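Search this book Search Enter a keyword or a page

Parts and Trays: A First Course in Small Assembly
Vittoria Caruso and Sveva Serra

Shares 4 Comments 2

Chapter 3
Laying Out the Parts

In the previous chapter you learned to read a parts list and to check a delivery against it. The bags are open now, the list is signed, and the parts must go somewhere. This chapter is about the somewhere. It treats the table, the trays and the order in which things are put in them, and it does so before any screwdriver or soldering iron is taken in the hand.

Many students want to pass quickly over this part of the course. They feel that placing objects in a tray is not yet work. We had the same feeling when we began at Vestergaard, a small workshop which made control units for doors and vending machines. Our first job there was to prepare parts for the people who assembled. We were slow and we were a little ashamed of it. After one month we understood that the assemblers could see at once which of us had prepared the trays of the morning, and that they had their preferences.

After reading this chapter you should be able to arrange a table for a small assembly job, to choose which parts can share a tray and which parts cannot, and to place circuit boards and parts with springs so that they are not damaged while they wait.

Words used in this chapter

Tray: any low open container with a raised edge. We do not use the word "bin," which we keep for deeper containers that stand on shelves.

Kit: all the parts that belong to one finished unit, laid out together.

Center tray: the tray in which the work is done or to which the finished pieces go. It belongs to the table and does not travel with the kit.

Board: a printed circuit board with its components already on it. A board without components is called a bare board.

Solenoid: a coil with a metal rod inside, called the plunger. When current goes through the coil, the plunger moves. A spring usually brings it back.

Floor, wall and lip: the flat bottom of a tray, its sides, and the rounded upper edge of the sides.

Why color matters

A tray can be of any color, but the color is a decision. Small electronic parts are mostly black, white, gray or the color of metal. On a gray floor a gray screw disappears. On a strong yellow or orange floor almost everything in an ordinary kit can be seen from a standing position, also by a person whose eyes are tired. Red boards are perhaps the least comfortable case on such a floor, and still they are found without effort, their outline being so regular.

The surface matters too. A glossy tray is easy to wipe and does not hold dust in its corners. Its weak point is reflection. Under one strong lamp the floor of the tray shows a bright patch, and a small metal part lying inside this patch is difficult to see. Move the lamp before you begin to search for the part. At Vestergaard we lost a good deal of time on our knees under the table, looking for things which were lying in front of us in the light.
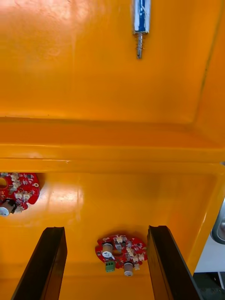
A solenoid should wait on its own. We repeat this rule in every course, and in every course there is somebody who puts the solenoids in a heap. The coil is strong enough for a heap. The plunger and its spring are not. Another part can catch in the turns of the spring, and when you pull them apart the spring is opened a little. You may not notice it. The unit is assembled and tested, and then it comes back from the customer in April with the complaint that it "sticks sometimes."

So lay the solenoids side by side with the plungers all pointing the same way, and leave a finger's width between one and the next. Do not hold a solenoid by the plunger. If the plunger can slide out of the body, check that the spring is still around it before you put the part down, and check it again when you take it up.

Boards may share a tray if they lie flat and do not cover one another. A round board is more difficult in this respect than a square one. Square boards can be pushed gently into a corner and they stay there. Round boards touch the wall at one point only and turn when the tray is carried, so that a tall component on the first one may come to rest against the edge of the second. If the tray has to be carried further than the next table, put a strip of soft antistatic material between the boards.

Look also at what stands up from the board. Some components are so low that they hardly change its thickness. Others are tall and stand like small towers, and these are the ones that get bent. Turn each board so that the tall components are away from the wall of the tray and away from your own hand when you reach in.

Case from the workshop: the Linditz order

The firm Linditz once ordered from Vestergaard a series of lock modules. Each module had a board and a solenoid, with a few screws and a short cable. The parts came in good condition and the list was correct. Sveva prepared the trays, and to save space she put each solenoid on top of its board, thinking that what belongs together should lie together.

The idea is not stupid. It keeps the kit complete. But the body of the solenoid was heavier than anything on the board, and in the carrying it rolled. Several boards had a scratched surface and on two of them a connector was pushed out of line. The boards had to be ordered again and the customer waited.

What Sveva changed was small. She gave each kit one tray with room for both parts, the board flat at one end and the solenoid at the other, across the direction in which the tray is carried. The rest of the series went through with no damage. The drawing of this arrangement stayed on the wall at Vestergaard for years after, with coffee on it.

The table

The table should be white or another light color, and clean to the edges. Everything that is not part of the job goes away from it, cups and telephones included. Draw in your mind a line from the front to the back through the middle. If the table is made of two panels, the joint between them can serve as this line. The center tray goes on the line and the other trays go left and right of it.

Place the trays symmetrically, even when it seems not necessary. A symmetrical table can be checked with one look, and a missing tray is noticed. For the exercises in this book use up to four parts trays. With more than this the outer ones go too far from the hand, and you begin to reach over one tray to come to another, which is how sleeves catch things.

For the center tray we prefer stainless steel with rounded corners. It is heavier than plastic and does not slide when something is placed in it. The metal is hard and bright, however, and parts put down on it make marks and can be lost in the reflections. Cover the floor of the tray with white paper. 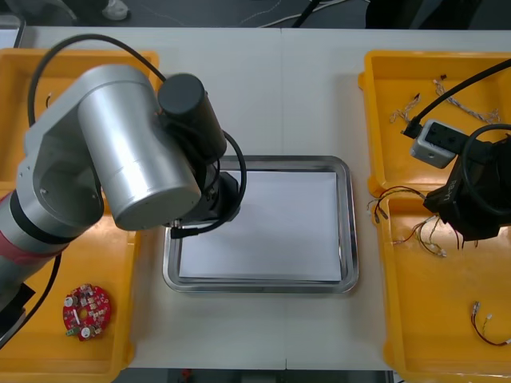
The paper should be cut a little smaller than the floor, so that it lies flat and does not climb up the sides. Use several sheets together. When the upper one is dirty, lift it away and continue on the next. Do not fix the paper with tape. The glue remains on the steel and later also on the parts.

Cables are the enemy of a tidy table. A cable that must come to the working area should arrive from above or from behind, in a wide curve, and never across a parts tray. If you use a soldering iron, test the movement of its cable with the iron cold and the trays empty. Make the whole movement, from the stand to the center tray and back.

Leftover pieces of wire deserve a word. They are short, thin and easily forgotten against the wall of a tray. A piece of wire under a board can make a short circuit when the board is tested in place. Before a tray receives its next kit, tip it over a sheet of paper and look at what falls.

Before you continue

Prepare a table as described in the section above, using the practice kit by Tundard or any similar parts your teacher can give you. Let another student take the place of the assembler. Do not explain anything. Watch where the other student's hand hesitates, and write it down in your workbook. Then change places.

In the second part of the chapter we come to labels, to kits that must wait overnight, and to the question of left-handed assemblers, for whom much of what is usually taught about layout has to be reversed.

Related pages
Reading a parts list
Checking a delivery when bags are missing
Labels that stay on: notes on the Ziveveo system
Springs and plungers, a short glossary
Workbook pages for Chapter 3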